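Desmontar sin manual

Un ordenador de sobremesa usado llega a la planta de reciclaje con la carcasa abollada y un modelo que ya no figura en ningún catálogo. Para una persona con práctica, sacar la memoria y el procesador es cuestión de minutos. Para un robot, cada placa es un problema nuevo.

El equipo de Romstead lleva desde julio trabajando en ese problema. Su método, llamado Sivex, prescinde de los planos del fabricante. El sistema aprende de demostraciones: un operario guía el brazo y la cámara de la muñeca registra lo que queda delante de la pinza. Con 2184 demostraciones sobre 68 placas distintas, el modelo propone dónde acercarse y con qué orientación.

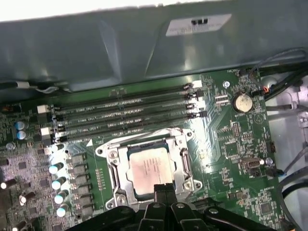
Usman Qureshi
Redactor de tecnología

Los zócalos de memoria vacíos y el marco metálico que rodea el procesador sirven de referencia. A partir de ellos, el programa calcula la posición de los dedos antes de cualquier contacto.

En la prueba más reciente se usaron 11 torres que el modelo no había visto. En ocho, la pinza se colocó bien junto al procesador al primer intento. Los fallos se concentraron en las cajas más estrechas, donde los cables tapan parte de la placa.

«La palanca del zócalo sigue siendo lo más difícil», explica Kulsoom Tanoli, responsable de los ensayos. «Hay que medir la fuerza, y la cámara sola no basta». El grupo prepara ahora una versión con sensores de par en los dedos.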